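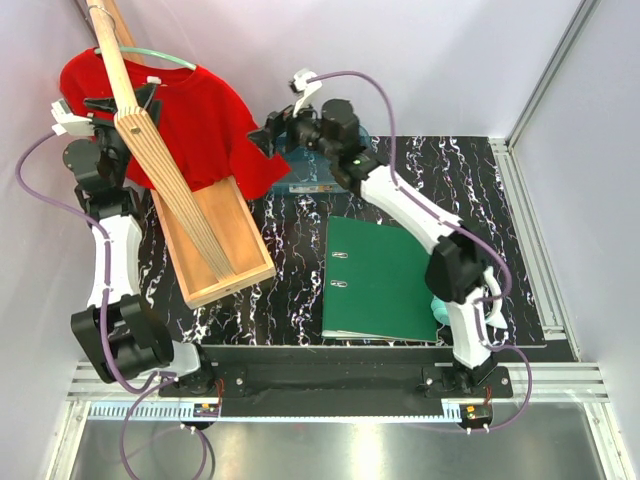

How does a school or a workshop decide which robot to buy? It is a bit like planning a birthday party. You have a certain amount of money, you have a list of wishes, and usually the list is longer than the money. A robot arm is only one line on that list. It needs a strong beam to stand on, a gripper at the end to hold things, cables that follow it to the electronics, and a table where it can work. It also needs things to practice with, like a red garment on a green hanger, a blue plastic box or a ring binder. All these parts must be in the plan before anybody pays for anything.

First question: what is the job?

Before you look at prices, you write down what the robot should do. Let us take a small workshop in the town of Hundley. The people there want a robot that can help to tidy clothes and office things. Clothes are difficult for robots. A box keeps its shape when you touch it, but a shirt folds and slides and looks different every time. For this kind of job one arm is often too little. Try it yourself: put one hand behind your back and hang up a sweater. Now use both hands. Much easier!

So the workshop writes "two arms" on its list. Two arms also mean two grippers, two sets of cables and more room on the table. The price goes up quickly.

Second question: how much does everything cost?

To make this easy, we will pay with coins. The workshop has 207 coins. It finds a set called Trillau, with two arms and the grippers, for 150 coins. That leaves 57 coins, and it sounds like a lot. But look at the rest of the list:

Table, beam and metal rails: 20 coins
Cables and electronics: 17 coins
Spare gripper fingers: 6 coins
Objects for practice: 4 coins

Together this makes 47 coins. Now there are 10 coins left. Should the workshop spend them on something nice, maybe a second table? Better not. Parts can break, and a small screw can get lost under a cupboard. Money that you keep for such surprises is called a reserve. Grown-ups do the same thing when they plan a trip or repair a house.

Third question: is the cheapest one the best one?

The workshop also looks at another set, the Odosent. It costs only 120 coins. But its arms are shorter, and they cannot reach the far side of the table. The workshop would have to buy a smaller table and forget about long sleeves. For picking up pencils the Odosent would be a fine choice. For shirts it is the wrong tool, even with a good price.

Fourth question: who will take care of it?

A robot needs time as well as money. Somebody has to check the screws, look at the cables and learn how the program works. In Hundley they plan every Monday for this.

Try it at home

Take a sheet of paper and invent a robot for your room. Write the job at the top. Then make a list of all the parts it needs, and give each part a price in coins. You may spend 100 coins in total, and you must keep at least 6 for the reserve. If your list is too expensive, what can you take away so that the robot can still do its job?

Words to remember

Budget: a plan for how you will use your money.
Gripper: the part of a robot arm that holds things, like your fingers.
Reserve: money that you keep for surprises.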